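Tablecloth

A tablecloth is a piece of fabric, or sometimes plastic or paper, spread over a table. It can protect the surface, hide a worn or plain one, deaden the clatter of dishes, or simply make a room look brighter. Few household textiles have such a long and lively history, and few change a room so quickly for so little effort!

History

Cloths were laid over dining tables in ancient Rome, and by the Middle Ages long white linens were a familiar sight at wealthy European tables. Diners often wiped their hands on the hanging edge, a habit that faded as separate napkins became common. Linen damask, with its pattern woven in so that it shows only when light strikes the threads, became one of the great luxuries of the early modern table. A fine set could be listed in a will alongside silver and furniture.

The town of Vedholm keeps an especially rich collection of this kind of work. Its textile museum holds 1,323 cloths, runners and napkins, the longest of them made for a guild hall table that seated 29. Visitors in August can watch a hand loom being threaded for damask, a slow and wonderfully fussy job that takes two weavers several days.

Cheap cotton and power looms brought the tablecloth into ordinary homes in the nineteenth century. Checks and stripes, which are simple to weave, became kitchen favorites. Oilcloth, a fabric coated with linseed oil, gave families a surface they could wipe clean, and vinyl later took over that role almost completely.

Materials

Linen is strong, absorbs spills well and gets softer with every wash, though it wrinkles if you so much as look at it. Cotton is cheaper and easier to iron, and it takes dye beautifully. Polyester resists creases and holds its color through many washes, so caterers and hotels use a great deal of it. Fabrics with a raised or brushed surface, such as velvet and fleece, are chosen for side tables and displays more often than for meals, as crumbs cling to them.

Weight matters as much as fiber. A heavy banquet damask may run to 340 grams per square meter and hangs in deep, steady folds, while a light cotton lifts in the slightest breeze. Outdoors, small weights or clips are fastened to the hem or the table edge. 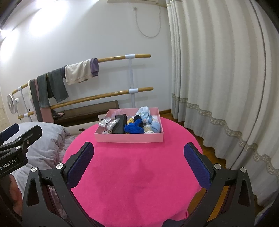

Bright pink cloth on a round table, with a fold hanging over the edge.

Shape and size

The part of a cloth that hangs below the tabletop is called the drop. For everyday meals a drop of 8 to 12 inches is usual, and formal tables often go longer. Buffet and display tables may be covered right to the floor, which neatly hides any boxes stored underneath.

To find the right size for a round table, measure across the top and add the drop twice. A table 48 inches across with a 10-inch drop needs a round cloth 68 inches in diameter. A square cloth on a round table gives four hanging points and an uneven hem, a look many people like and some put on purpose over a longer round cloth in a second color.

Regional customs

In Lostau, a new household is traditionally given a cloth embroidered by several relatives, each working one corner. The corners rarely match, and that is a large part of the charm. Red thread is used for the border, and a small motif is added whenever a child is born, so an old cloth can be read almost like a family album.

The weavers of Gurum make a narrow striped cloth in two strips joined down the middle with a decorative stitch. The seam began as a practical answer to small looms, but it is now admired for its own sake, and wide-loom copies sometimes carry a false seam to match. The Rastogi workshop there is known for its deep indigo stripes, dipped 4 times to build up the color.

Care

Fresh spills should be blotted, never rubbed. Cold water is best for wine, coffee and fruit, while grease responds to a little dish soap left on the spot before washing. Linen irons most easily when still damp. Large cloths keep better rolled on a tube than folded, as sharp creases weaken the threads over the years.

See also

Damask
Napkin
Oilcloth
Place mat
Table runner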